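How to Write a Back Cover Blurb for Your Romance Novel

I've written blurbs for five of my own books and a bunch for friends, and I still grumble every single time. But I do have a system now, so grab your manuscript and let's get it done! 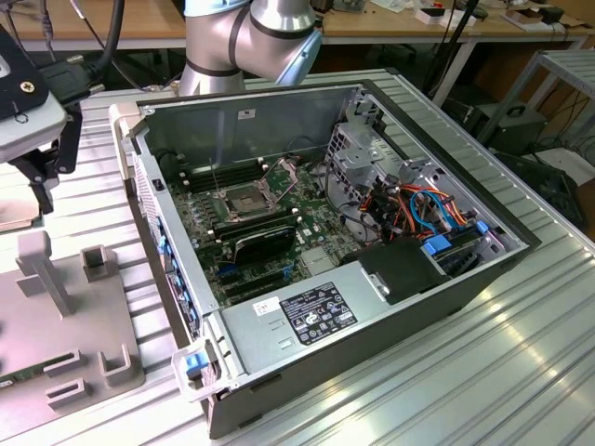

Posted by Faith Mosoti in Writing Tips, April

Start with your two leads. Write one line for each of them: who they are, and what they want before the other person shows up. For my small-town book, Grustovley Nights, mine was "Tess wants to sell her aunt's bakery and get out of town." That's plenty. Leave out the eye color, the college major and the cat (I know, I love the cat too).

Next comes the thing that throws them together. Fake engagement, shared cabin, rival bakeries, whatever it is, say it plainly. Romance readers shop by trope, and if yours is buried in the fourth paragraph they'll scroll right by. 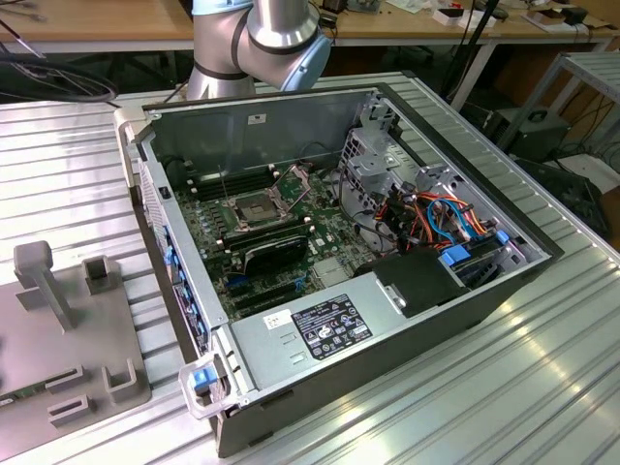

Open tower with the graphics card seated and the CPU socket empty.

Now the problem. Why can't they just kiss and be happy? My first draft always has 3 reasons, and I pick the one that hurts most. Tess's buyer turns out to be the guy she's falling for, so that went in and the flooded basement came out.

Stop there. Don't tell us how it ends - we know they get together, and we still want to wonder how.
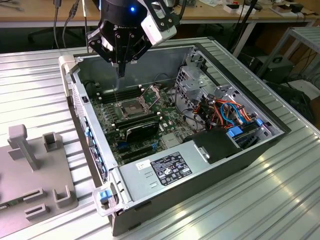

Gripper over the case, fingertip pointing in just above the socket.

Then play with the voice. If your book is funny, the blurb should be too. I write mine in first person when the book is in first person, with lots of short paragraphs. My critique partner Jeptoo Wanyama hates one-line paragraphs, so we argue about it, and I usually keep two.

Cut next. My drafts run long, and I chop until the opening hook is under 20 words and the characters with names are down to the couple. Pretorius the grumpy banker became "the banker" and no reader has missed him.

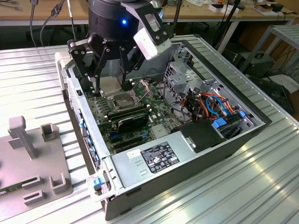 CPU socket with its bracket open, heatsink to the left.

Last, read it out loud, leave it overnight and read it again before you upload. Check the names too! I once called my hero Rolley in the blurb and Riley in the book.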